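五月刊·育儿来信:睡眠课,先别急着掏钱

上个月陆续有读者转来同一家机构的广告,问值不值得报。机构叫Jitine,卖的是婴儿睡眠课,八节线上课加一份“个性化作息表”,收费3,700元。广告里写的是“23天睡整觉”。我家老二刚满八个月,夜里照样醒两三回,所以这份广告我看得比谁都仔细,也比谁都想相信它。

先说“睡整觉”这三个字。我翻到课程说明最底下那行小字,他们的定义是夜里连续睡五个小时。从晚上八点睡到凌晨一点,也算。可买课的人心里想的是一觉到天亮吧?我问过客服,客服说每个宝宝情况不同,又发来一张优惠券。

再说那份“个性化作息表”。我和Fedir Prokopenko各填了一份问卷。他女儿十三个月,已经断了夜奶,白天只睡一觉;我儿子八个月,白天三觉,夜里还要吃。两份表发回来一对,除了起床时间差半小时,后面的“安抚建议”一字不差,连错别字都在同一个地方。Fedir倒是看得开,说至少把“安抚”两个字写对了。

课程页上还有一段家长好评,署名是“Panham的一位妈妈”,说上完第三节课孩子就不闹了。我信她没撒谎。问题是孩子本来就在长,六个月时一夜醒五次的,到七个月醒两次,很多家里什么课都没买也是这样。我们家老大当年就是,我那阵子正好换了一条新睡袋,逢人就夸睡袋,夸了小半年。轮到老二,同一条睡袋,毫无作用。

也有读者不同意我。Adelino Peixoto来信说,他和太太报了课,孩子睡得怎么样先不论,两个人总算按同一套办法来了,半夜不再为抱不抱吵架。这一点我承认有道理。不过两口子坐下来写张纸条贴在冰箱上,也能办到,我们家就是这么做的,虽然纸条上的第二条至今还有争议。

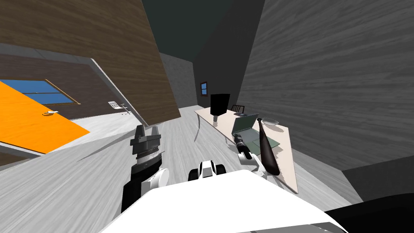 另外要提醒一句退款。页面上写着“无效退款”,条件是连续填写23天睡眠日志,每次夜醒都要记到分钟,漏一次即视为放弃。一个夜里醒四回的人,要在凌晨三点摸手机记时间,还得一次不漏。我试着记了四天,第五天早上起来,日志里有一条写的是“鸡蛋”,我完全想不起来是什么意思。

那该怎么办?我没有妙招。我们现在做的无非是白天多晒太阳,晚上固定时间关灯,谁第二天不用早起谁值夜班。有一周好一些,长牙那周又全乱了。如果孩子睡觉时打鼾、憋气,或者体重长得慢,请直接去看儿科医生,别先找睡眠顾问。

已经报了Jitine的读者,欢迎把你们收到的作息表发给我,遮掉姓名就行,我想看看到底有几个版本。下期打算聊辅食机,Schwaiger和Oretti两款都有人推荐,我目前的看法是一把叉子也能压南瓜,等我借到机器用过再说。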